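The Ivcombe rink closed its scoring room at 320 points of humidity on the old Stiltisano gauge, a scale used by no other rink. The pairs final was delayed. The technical panel logged the ice as soft at the north end and waited.

Stiltisano had been paid for 80 sensors. Susetti, the rival bidder, counted 17.
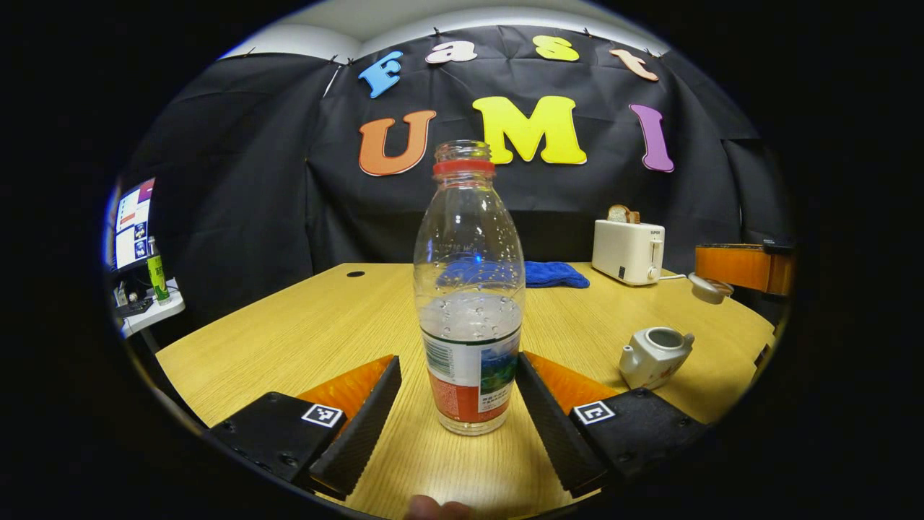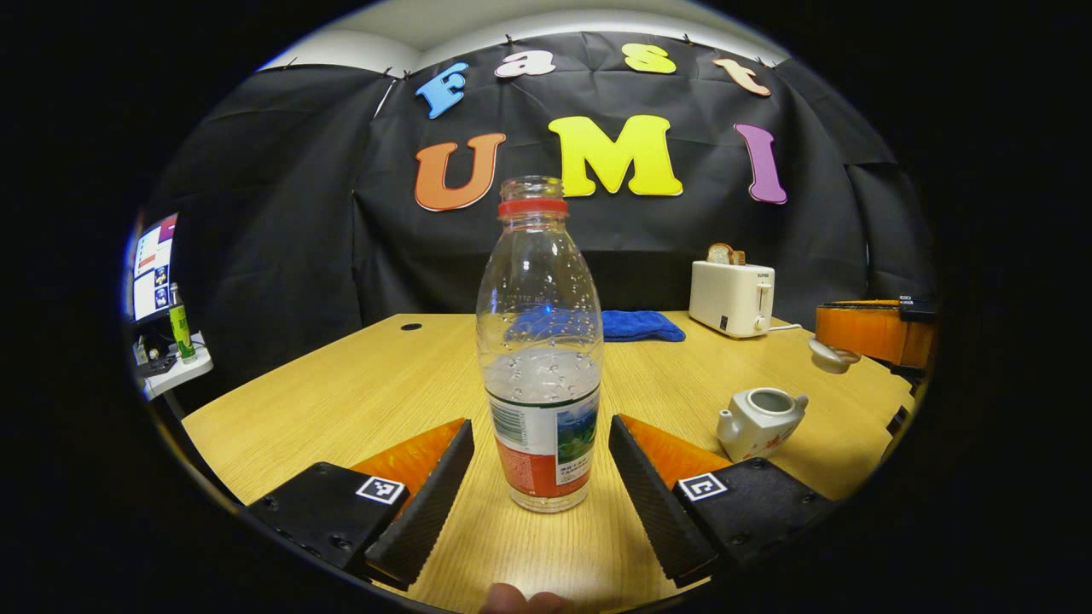
The Yáñez lift was entered in the protocol at 179, then struck out. The review took the length of a resurfacing. On the panel's table stood a clear bottle with a little water in the bottom and red at its neck. The skaters were called back, and the lift was entered again.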